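4 Setting up the Stimby window blind controller

This section covers mounting the controller, pairing it with the blind motor and setting the travel limits. Read Section 3 first if the motor has not yet been fitted inside the roller tube. The steps apply to the standard and wide models. For the outdoor awning model, use the separate leaflet in the box.

4.1 Before you start

Check that the window frame is sound and the sill is clear. The blind must hang freely, without rubbing against the reveal or catching on a handle or latch. Casement and awning windows should be closed and locked while the limits are being set.

You will need:
– a Phillips head screwdriver
– a pencil and a spirit level
– the pin tool supplied (taped inside the lid of the carton)
– a stepladder, if the head rail is above shoulder height

CAUTION: Do not connect the motor to power while the blind is off its brackets. The tube can turn without warning and pinch fingers.

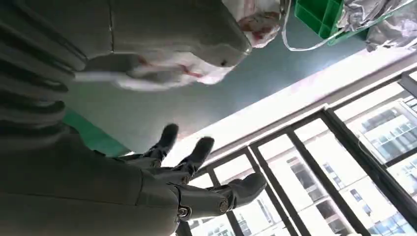
4.2 Mounting the controller

1. Choose a spot within 2000 mm of the head rail. The supplied lead will not reach any further, and it must not be joined or extended.
2. Hold the backplate against the wall with the arrow pointing up. Mark both screw holes in pencil.
3. Check the marks with the level, then fix the backplate. On plasterboard, use the grey wall plugs. On timber, screw straight into the frame.
4. Feed the lead through the slot at the top of the backplate. Leave a small loop of slack behind it.
5. Push the controller onto the backplate until it clicks on both sides.

NOTE: If only one side clicks, take the controller off and look for lead trapped under the clip. Forcing it will crack the clip, and the backplate is not sold separately.

Keep the controller out of direct afternoon sun where you can. The display dims when the housing gets hot and comes back once it has cooled.

4.3 Pairing the motor

1. Switch on the power at the wall. The light on the controller turns amber.
2. Use the pin tool to press the recessed button marked P for 2 seconds. The light flashes.
3. Press UP and DOWN together. The blind gives a short jog in each direction.
4. Wait for the light to turn green. Pairing is complete.

If the blind does not jog, switch off at the wall, wait for the light to go out and start again from step 1. A controller that has been paired with another motor must be cleared first – see Section 7, Resetting.

Ginetti motors made before the current series can be paired, but will not report their position. The blind will still go up and down, and the percentage on the display will stay blank.

4.4 Setting the travel limits

Set the upper limit first. The controller will not accept a lower limit until the upper one is stored.

1. Hold UP and let the blind rise. Release the button when the bottom bar is just below the head rail.
2. Tap UP or DOWN to adjust. Each tap moves the bar a small amount.
3. Press SET. The blind jogs once.
4. Hold DOWN until the bottom bar is just above the sill, then release.
5. Adjust as before and press SET. The blind jogs twice.
6. Run the blind through its full travel and watch that it stops at both ends. 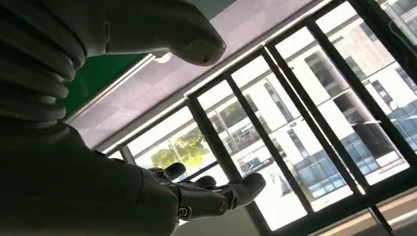 Beside the window.

CAUTION: Keep hands, curtains and cords away from the tube while the blind is moving. Do not pull the bottom bar by hand to make it stop. Use the STOP button.

The longest drop the controller can store is 3270 mm. For a longer blind, the lower limit will be set at that point and the remaining fabric will stay on the tube.

4.5 If the blind stops short

Fabric can settle in the first weeks of use, and the bottom bar may end up touching the sill. Repeat steps 4 and 5 above to correct the lower limit. The upper limit does not need to be changed.

Where the blind stops partway and the light turns red, the motor has met resistance. Clear whatever is in the way, press STOP, then press UP. If the red light comes back, turn to fault code 19 in the table at the back of this manual.

Stimby Window Controls | Installation and user manual, Section 4 | Issued 08/04/2021 | Contact customer support | Back to top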